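Seasonal Bookkeeper and Office Assistant (part time, 60 percent)
Rocha Garden Seeds, Clurnerex site
Published: Thu 29 April

Rocha is a small seed house. We grow, clean, pack and sell vegetable and flower seeds for home gardeners, and we have done this from the same valley for a long time. Our customers are mostly private people who order from the paper catalog, plus a number of garden shops and schools. In our list there are 645 varieties at the moment, many of them old ones which are not easy to get in the normal shops.

For our office we are looking for a person who likes numbers and who also likes to answer the telephone. These two things do not always come together in one person, we know it, but both are a real part of this job.

What you would do with us

You enter the invoices from our growers and check them against the delivery notes. You send the bills to the shops and you write a friendly reminder when a shop has forgotten to pay. You prepare the papers for the sales tax every quarter, together with our outside accountant at Resard, who makes the final closing of the year. You also keep the list of hours for the seasonal workers, so that everybody gets the right pay on the right day.

The other part is the contact with customers. In March we receive 2,000 orders or more, and many people call because they want to change something, or because they would like to know if a tomato is good for a balcony. You do not need to be a gardener to answer. There is a folder with the usual questions, and for the difficult ones you may always ask Regula Stöckli, who manages the office and has written most of the catalog texts herself.
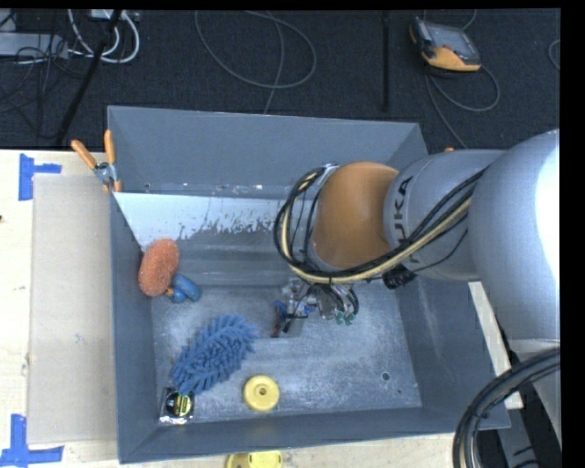 The busy time goes from January until the end of May. In these months we ask you to work four days a week, and Monday must be one of them. In summer and autumn it is calmer, then two or three days are enough, and over the year it comes out at 60 percent. The salary is the same every month, also in the calm ones, which most of our colleagues find practical.

What you should bring

A finished education in a commercial field, or good experience in bookkeeping from another place. We work with the program Cutex for the accounts. If you have never used it, you will get three days of training before you start with the real invoices. You should be able to write a correct letter in English. A second language is welcome, but it is not a condition.

We wish for somebody who works exactly and who says it early when something does not fit. A wrong amount which is found in the same week is a small thing for us. We are also happy to receive applications from people who come back to work after a long break, and from people over fifty.

What you can expect from us

You get a permanent contract after a trial time of three months. There are 6 weeks of vacation, but please understand that you cannot take them between February and April. Lunch is cooked in the house on Tuesdays and Thursdays and costs you nothing. The bus stops close to our gate, and for bicycles there is a dry place under the roof. Every employee may take home seeds and young plants for the own garden, and in spring this is more than most gardens can hold.

The desk is in a shared room with two other colleagues. It can be loud when the telephone season has begun. Working from home is possible one day a week, outside of the busy time.

How to apply

Please send us a letter of one page, your résumé and the certificates of your last two jobs. A photo is not needed. You can send everything by mail or bring it to the front desk in the morning. Write "Office" on the envelope, so it does not land with the applications for the field work.

Regula Stöckli reads all letters personally and answers within three weeks. First talks will take place in our office, and they take one hour. Persons who come to a second talk will be invited to spend a paid half day with us.

Agencies are kindly asked not to contact us about this position.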